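Moving my coffee corner to a bigger room

Last updated February 8, 2019

For almost two years I made coffee for other people in a very small room on Kulalska street. There was one sink, one shelf and one window that opened only in warm weather. In October I got the news that the building would be repaired, and I had to look for another place for my Saturday coffee mornings.

I visited many rooms and most of them were too expensive or too dark. Then I found the hall at Drollside. It takes 17 minutes by bus from my home, and I can rent the ground floor by the half day. I liked it from the first visit. The ceiling is high, white and corrugated, with long fluorescent lamps, and at the back there is a mezzanine with a black metal railing. I come from a country of low ceilings, so for me this is a luxury.
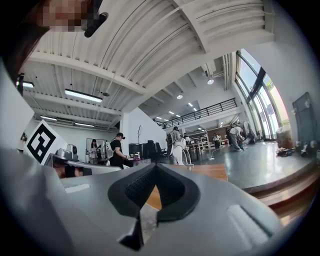 The light

I must write about the light first, as it was my biggest worry. In the old room I could not see well the color of the coffee, and I think I made many cups too strong for this reason. At Drollside there is tall glass on one side and green plants outside. My neighbor told me that fluorescent lamps make everything look sick, and I was afraid she was right. But during the day the window does most of the work, and the lamps only help a little in the corners.

The floor is polished gray and it is easy to clean, although you hear every chair. I will buy felt pads for the chair legs. I have written this on my list three times already.
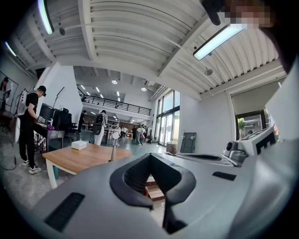
I have a rule for moving, which I learned from my mother: first you decide where the water goes, then everything else. So on the first day I did not unpack one cup. I walked between the sink and the table with a full pitcher and tried different ways, to find where I would spill the least. I also thought about the sun. My beans stay in paper bags and they don't like to be warm, and with so much glass I was not sure where to store them. There is a pale roller blind on the right wall, over the upper part of an opening, and I would like to have the same kind for the tall windows too. I asked for a price and it was $163 for one blind, so for now the beans live in a closed cupboard.

The kettle and the table

People ask me often which things are really necessary for making filter coffee. My answer is always the kettle. You can use a cheap grinder for a long time, you can use a simple plastic cone, but a kettle with a wide mouth will pour too much water and make a hole in the coffee. A thin spout gives you time to think. I looked at one from Telline and one from Manzano before I decided, and I held both of them full of water in the shop, which I recommend to everyone. The weight feels very different when you must hold it still for three minutes.
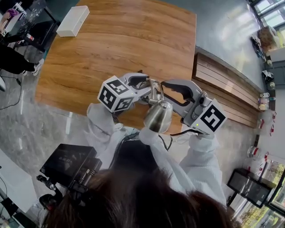
The gooseneck kettle over the wooden table.

I am also very happy with the table. The wood has a warm orange-brown color and it goes well with the counter next to it, which has wooden slats in front and a gray top. I wipe the table after each round, with a cloth that is almost dry. Water that stays under a cup makes a ring, and I had many rings on my old table.

The next thing is to find a place for the filters, so that I don't have to walk for them every time. I think a small basket under the counter will be enough. If you have a better idea, please write to me, I read all the messages, even if I am slow to answer.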